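Setting Up and Looking After a Lace-Tying Cell at Home

January
By Liam Dawber

The bench cell in my workshop ties shoelaces. It is a Zeller controller driving two small arms over a fixed shelf, and it has one job, which it does slowly. These notes cover how I set it up and what I check to keep it going. Most of it applies to any small two-armed machine handling cord, string or ribbon.

Work out the knot by hand first. Put the shoe where the machine will find it, heel towards you, and tie it slowly several times before writing a single move. Note where each hand meets the lace and how far the loop has to rise before the other end can pass round it. Both arms need room above the tongue at the same moment, and that is where most collisions come from.
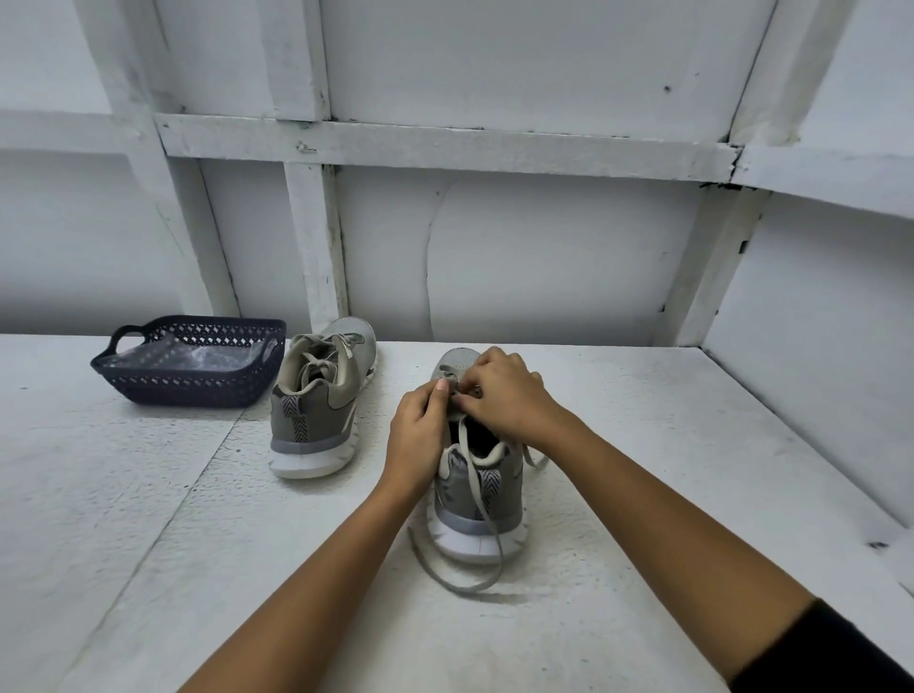 Keep to flat laces while you are setting up. A round lace rolls between the finger pads and the grip setting that holds it will crush a flat one. Pull both ends even before each run. If one end is short the second loop comes out too small, and the controller will carry on as though nothing were wrong.

Fix the shelf before you teach any positions. Mine is screwed down at the back, and I check the screws with a hand driver every month. Paint is fine as a surface, but thick or uneven paint lets a shoe rock. Rub down any lumps where the sole stands, wipe off the dust and teach the positions afterwards.

Finger pads

The pads wear before anything else. I use Bai silicone pads, 2 to each gripper, and change them as a set. A worn pad goes shiny, then lets the lace creep during the final pull. Wash them with warm water and a drop of washing-up liquid. White spirit makes them swell.

When fitting new pads:

- Switch off at the wall and let the arms settle on their rests.
- Slacken the clamp screw 2 turns. Any further and the nut drops out of the back.
- Slide the old pad off towards the tip.
- Push the new one on until it meets the shoulder, then nip up the screw.
- Run the grip test on a spare lace before going near a shoe.

Loop height

If the loop collapses before the second end reaches it, the lifting arm is usually letting go early. Lengthen the hold a little at a time. Raising the arm further looks like the obvious cure, but it drags the shoe off its mark -- and then every position after that is wrong as well. A very soft lace may not stand up at all. Change the lace.

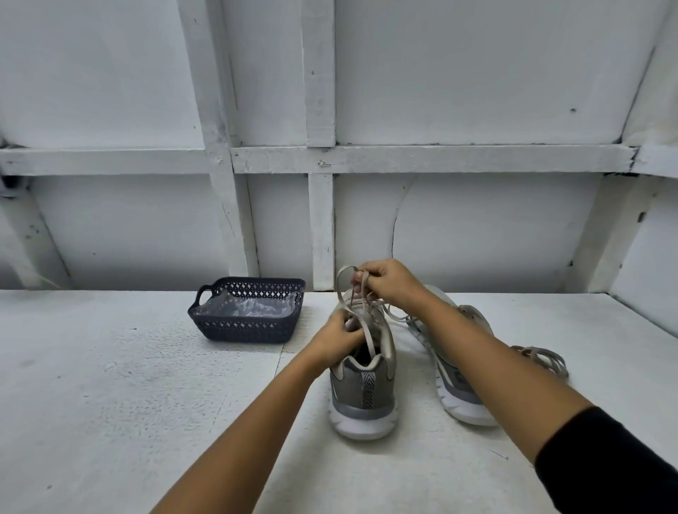
Tension is set on the last move only. Start low and bring it up until the bow holds when you tug the tongue. On the Ridgate drive the setting runs as a percentage, and 50 suits an ordinary trainer. Canvas shoes want less, as the eyelets pull out of line.

Cables and joints

Look along the wrist cables whenever you change the pads. They should hang in an easy curve with the arm at full reach. A cable tie done up hard against the wrist will break the cores inside the sleeve, and the first sign is a gripper that opens by itself at one particular angle. Move the tie back down the forearm and leave it slack enough to turn.

Grease the slide sparingly with the grade given in the manual. Surplus grease finds its way on to the laces. Wipe the rail with a lint-free rag first -- old grease with fluff in it is worse than none.

After any repair, run the whole cycle at low speed with no shoe, then with a shoe, then at normal speed. Save the taught positions under a new name each time so you can go back to the old ones.

Related tips

Freeing a seized clamp screw
Choosing a rag for rails and slides
Labelling cables so the labels stay on
Plindudano bench supply: replacing the fuse holder

Contact | Copyright Liam Dawber | Back to top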